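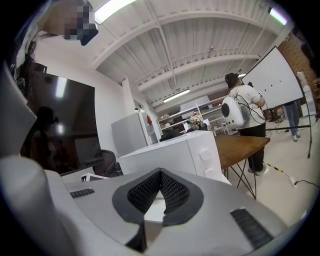 Ander Workrooms, Zasbridge
Minutes of the users' meeting about the ground floor room
September 27, 2018

Present: the building manager (chair), two users from the Zillmont group, one user from the evening group, one user from the upstairs office, the bookkeeper for the last two points, and the secretary who writes these minutes.
Apologies: the second user from the upstairs office. Their comments were sent by e-mail and are included under the point where they belong.

1. Opening and previous minutes

The chair opened the meeting at ten past four and thanked everybody for coming on time, or nearly on time. The minutes of the meeting in June were read. One correction was asked: in the paragraph about the keys it was written that the evening group has three keys, but it is two. With this correction the minutes were accepted.

From the action list of June, the new door closer is fitted and the broken blind upstairs is taken away. The label for the fuse box is not done. It stays on the list.

2. The fridge

The mini refrigerator against the wall was discussed longer than planned. The Zillmont users would like to keep it where it is, as the socket is close and the door of the room is easy to reach with a cup in the hand. The upstairs office wrote in their e-mail that they also want to use it and are ready to share the cost of the electricity. The evening group asked that food is marked with a name and a date.

A question was raised about things which are put in front of the fridge. At present the white device with the two knobs stands there, and the door cannot be opened without thinking about it first. It was proposed to move the device to the shelving. One user answered that it is too deep for the upper shelves and must stay low. The chair asked that both users look at it together with a tape measure before the next meeting.

The top of the fridge was also mentioned. Small objects are left there by people who want to have their hands free, and then they are forgotten. The meeting did not want to forbid this. It was agreed that what is on top of the fridge on the last working day of the month goes into the lost property box by the entrance.

Decision: the fridge stays. Everybody writes name and date on food. The cleaning of the inside is done in turns, first Zillmont, then the evening group, then the upstairs office. The secretary will put the turns on the notice board.

3. The shelving

The white metal shelving unit has become a place for everything. The users know approximately what belongs to them but a part of the things has no owner that anyone in the meeting could name. The green and white toy on the lower shelf was claimed by a user from Zillmont, who asked that it stays. There was no objection.

The black monitor under it was not claimed. The secretary will ask the upstairs office if it is theirs. If it is not, it will be offered to all the users by e-mail, and after two weeks it goes to the recycling yard.

It was then discussed how to divide the shelves. The first proposal was one shelf for each group. The evening group found this not fair, as they have few things but large ones. The second proposal was to divide by use: heavy things low, things in daily use at the height of the hands, and papers and rarely used things at the top. This was preferred. One user asked if the unit is fixed to the wall. The chair did not know this with certainty and will look before anything heavy is moved.

Decision: division by use. Each group sorts its own things before the tidying afternoon (see point 8). Closed boxes must have a label which says what is inside and which group it belongs to. A label with only "various" is not accepted.

4. The table and the chairs

The table with the wooden top and the black crossed legs is liked by everybody, and this is perhaps the difficulty. The evening group finds it often with work still lying on it. The Zillmont users explained that they cannot always finish at six o'clock and that some of the work suffers if it is moved.

The chair proposed that one end of the table may be kept for unfinished work and the other end is always free in the evening. The evening group would accept this if the kept end is the same end each time. Zillmont will choose the end and inform the others.

It was asked also to be careful with the legs. Because they are crossed, they come out further than one expects, and a visitor has hit a foot in the summer. No injury was reported. A piece of pale tape on the floor was suggested, but the meeting thought that the floor would then look like a sports hall. No decision was taken.

The grey office chair: there are complaints that it travels. It is found upstairs, or in the corridor, and people carry it back. The chair of the meeting asks that the chair of the room stays in the room. (Some laughter.) Whoever needs more seats can take the folding ones from the cupboard in the corridor and return them on the same day.

5. The wall screen

The large black screen on the wall has a glossy surface and takes the reflection of the lamps. For people who work at the table in the late afternoon this is tiring, and in presentations the dark slides are hard to read. Three possibilities were named:
– a matt film on the glass
– a mounting which can be tilted
– to switch off the lamps nearest to the screen when it is in use

The third possibility costs nothing but it depends on how the lamps are connected to the switches. One user believed they are all on one switch, another believed there are two groups. The electrician will be asked when he comes for point 6. The film was priced by one user at 126 pounds, without fitting. The tilting mounting has no price yet.

Decision: first ask about the switches. If this is not possible, buy the film. The cable for the screen is to be kept hanging on its hook and not lying over the floor.

6. Ceiling lights

The fluorescent lights give enough light but one user reported a humming sound in the mornings. The others present had not noticed it, or had become used to it. An offer was received from Tanasarn for the exchange of all the tubes to LED, for 858 pounds with work included. The offer is valid until the end of the year.

The discussion went in two directions. On one side the room is used until late and the saving on electricity would be real. On the other side the tubes work, and the ceiling is high with the steel beams in the way, so that a ladder alone is not sufficient and the fitter must bring a small tower. This is already in the price. The bookkeeper, who joined at this moment, said that the yearly amount for the room is 2,000 pounds and that about half is still free.

Decision: the offer is accepted in principle. The chair will ask Tanasarn for the colour of the light before signing, as the meeting wants a neutral white and not a bluish one. The tower must be able to pass beside the white column, so the way between the column and the table must be free on that day.

7. Security camera

The upstairs office asked in their e-mail how long the recordings of the camera at the ceiling are kept and who can see them. The chair answered that the recordings are kept for 5 days and that only the building manager has access. The meeting asked that this be written on a small notice by the entrance, in words which a visitor understands. The chair agrees.

8. Tidying afternoon

A tidying afternoon will be held before the fitter comes. Each group sends at least one person. The order of work is first the shelving, then the corner with the fridge, then the floor under the table. Boxes for recycling will be ready in the corridor. Please wear shoes that are closed and clothes that can become dusty. The bookkeeper allows a small sum for tea and biscuits against a receipt.

9. Any other business

The evening group asks that the window is closed by the last person who leaves. The Zillmont group asks for a second waste bin, for paper only. Both are agreed.

Actions
Fuse box label: building manager
Cleaning turns on the notice board: secretary
E-mail about the monitor: secretary
Measure the white device and the low shelf: Zillmont and evening group
Check if the shelving is fixed: building manager
Question to Tanasarn about the light colour: building manager
Camera notice: building manager
Paper bin: bookkeeper

The meeting was closed at a quarter to six. The date of the next meeting will be sent by e-mail. Corrections to these minutes please to the secretary – in writing, if possible.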